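Stakura Peel-and-Paste Wallpaper, Woodland Floral

Sold by the roll. In stock, ships Thursday if you order before noon.

Home > Walls > Wallpaper > Florals

Quick version: heavy paper, paste on the wall and not on the paper, strips off in full drops when you get sick of it. Good for bedrooms, halls, the inside of closets, a powder room with a decent fan. Not for shower walls. Please not for shower walls.

What you get
One roll
Hanging sheet, folded, in the end of the tube
Batch label on the wrap (keep this!!)

Paste is not included. We like Brurkomix ready-mixed, the 2 gallon tub. Any non-woven wall paste will do the job. Don't use the old powder stuff, it goes on too wet and the seams lift.

Batch numbers
Read the label on every roll before you cut anything. Same batch number on all of them, or send them back and we swap. Color shifts a little between print runs and you won't notice until it's up and the sun comes round. Returns on unopened rolls only, 70 days, you pay the postage back. Wrong batch is our mistake so we pay that one.

Ordering enough
Measure the height, add the pattern repeat, then work out your drops. Buy one spare roll. People skip the spare and then write to us in June wanting a match for a batch that sold out in winter. We can't help much at that point, sorry.

Big pattern means more waste. Small rooms waste more then you'd think, all those corners.
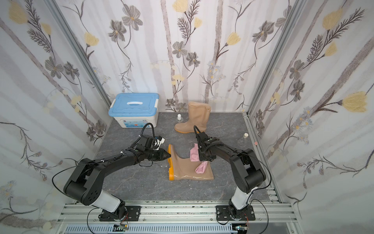

By the Manonari shop desk
Walls and floors

Busy paper in a tight space. We get asked about this one a lot. Customers worry a big floral will close a small room in. Our take, go for it and do all the walls. One papered wall in a tiny room looks like you ran out. Stripes or trunks running up and down help the height, and a white ground keeps it from going gloomy. Keep the floor dark and plain-ish, or a quiet marble look if you want some pattern down there.

Hanging notes
Wash the wall, let it dry overnight. Sugar soap is fine.
Fill holes, sand, prime the filler spots or they grin through.
New plaster needs a mist coat first and a proper wait.
Plumb line for the first drop. Every wall. Corners lie.
Paste the wall a bit wider than the strip.
Hang from the top, leave 2 inches over at ceiling and baseboard, brush down the middle and out.
New blade every 3 cuts. Blades are cheap, torn paper isn't.
Wipe paste off the face right away with a damp sponge. Damp, not dripping.

Inside corners: cut the strip so it turns the corner by a hair, then start the next piece fresh on a new plumb line. Wrapping a full width round a corner always creases. Always.

Sockets and switches, power off at the panel. Loosen the plate, cut an X, tuck, tighten.

Care
Dry duster. Light sponge for marks. No spray cleaners with bleach, they take the yellow out first.

Samples
Sheet samples, 8 dollars, money comes off your first roll. Tape it up and look at it morning and evening before you decide. Bulbs change everything.

Goes with
Carrasco trim paint, satin, in the off-whites
Brurkomix seam roller
Stakura lining paper for rough walls, hang it sideways

Does it work on textured walls? Not well. Line them first or skim them.
Over old wallpaper? No. Strip it.
On furniture? Plenty of people do drawer fronts and bookcase backs, seal the edges with matte varnish and it holds up OK.
Renters, test a patch behind a door first. Cheap flat paint can come away with it.

Trade accounts get cut lengths on request, email the desk with you room sizes and the batch you already have. We reply same day most weekdays, slower on Monday.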